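Kitchen robot stood down after long think at the microwave

Brirley's lunch-warming trial is on hold this week after one of its robot arms stopped dead at an open microwave and stayed there for 855 seconds, apparently waiting for permission it had already been given.

The arm, run by the small automation firm Silard, is supposed to open the door, put in a container, close the door and turn the knobs. On a good day it does all this a little slower than a hungry person would like. During the July test it got as far as the open door and then entered what the firm's fault log calls an "extended hold."

Staff pressed resume. The arm did not resume. Staff pressed it again, with feeling, and the arm moved a short distance toward the door hinge before its force limit tripped and cut the motors. No one was hurt, and lunch was eaten cold.

Silard blames a software update that made the arm check whether the door was open before every movement, including the movements that came after checking whether the door was open. The company says the same routine had run over 900 times without trouble on the previous version, which has now been put back.

The safety side is less funny. Under the site's rules an arm that has stalled should not move again until someone has cleared it at the main panel, and the resume button was never meant to get around that. Silard has disabled the button on all 4 arms at Brirley while it finds out why it could.

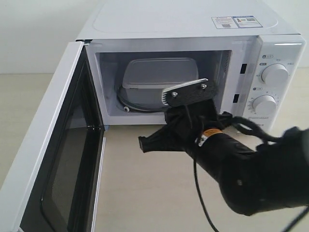
Aurelio Zepeda

Testing is due to start again once the button has been rewired. Until then, staff have been asked to heat their own food, and a sign-up sheet for the microwave has gone up by the door.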